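**From the Kitchen Corner** - December 12, 2022

I've been promising for two newsletters now that I would write something about the black wire baskets, and several of you have been kind enough to remind me (some of you more than once, and you know who you are!). So let me pour myself another cup of coffee and get to it before the holiday cooking takes over everybody's counters, mine included.

For anyone new to our little list, it goes back to August, when a bunch of us got to talking after the potluck on Aston Street about where we all put the things that have no home. You know what I mean - the onions, the sauce bottles, the roll of foil that won't fit in any drawer ever built. I had cupboards full of plastic tubs with lids that matched nothing, and I was ready to start over. What I wanted was something open, so I could see in from the side and not lose a sweet potato until it grew legs.
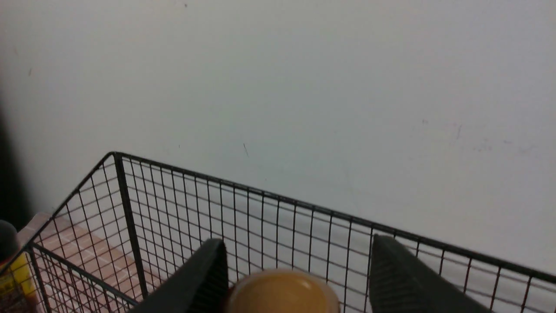 I'll admit I was a doubter about wire at first. My mother had a wire vegetable stand that left little square dents in every tomato she owned, and I carried that memory with me for a long time. But a folded dish towel in the bottom takes care of it, and you can throw the towel in the wash when it gets dusty from the potato dirt. Onions in particular seem very happy with some air on them. I keep mine well away from the potatoes, as my aunt taught me, and I still check them every couple of weeks and use up the soft ones in soup.

Now, where to put the thing. I tried the counter, and it ate up all my chopping room. I tried the top of the refrigerator, and then I needed a stool every time I wanted garlic. In the end I came around to the floor, pushed up against the wall, in the spot between the back door and the broom closet that had never been good for anything. Tile is easy to sweep, and I just slide the basket out and back again. Walls do pick up a scuff or two from that kind of life. Mine has plenty, and I've decided I can live with them until we paint.

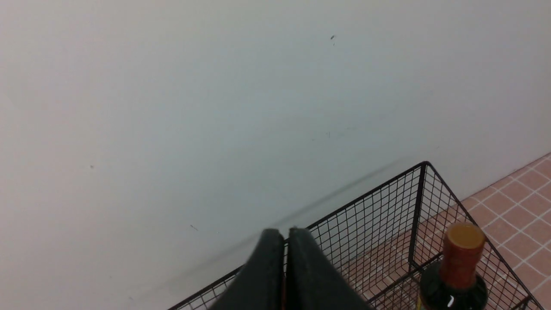

Virgilio Tagle wrote in to say that the floor is fine for onions but that he would never keep anything in glass down there, having once kicked over a full bottle of vinegar in his socks at six in the morning. He puts all his bottles up on the table and lets the basket have the vegetables, and he says his kitchen on Carvalho Lane has smelled a good deal better for it.

I think he has a point, and it got me sorting my own bottles, which was overdue. I pulled everything out onto the table one evening and found 2 open jars of the same mustard and 3 bottles of sesame oil, each with an inch left in the bottom. Please go and look behind your own front row before you shop for the holidays, I beg you! Wipe the bottles down while you have them out, too, with warm water and a drop of dish soap around the neck and cap where the drips dry on. Soy sauce is the worst offender in my house. I use the dark kind for braised pork and for noodles, just a spoonful or so for the color, and somehow that spoonful always finds its way down the label.

The sauces I reach for every day now stay out where I can grab them, and the rest went back in the cupboard with their labels facing front.

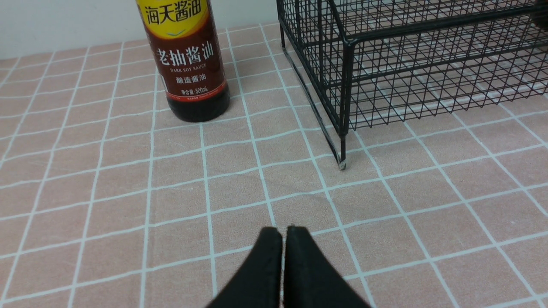

*Dark soy sauce on the pink-and-white tablecloth, with a black wire rack beside it.*

If you have a basket or rack you're fond of, or a clever spot for one in a small kitchen, drop me a line and I'll put it in the next issue. And if anybody still has my blue casserole dish from the potluck, I'd love to have it back before the 232 cookies I seem to have agreed to bake.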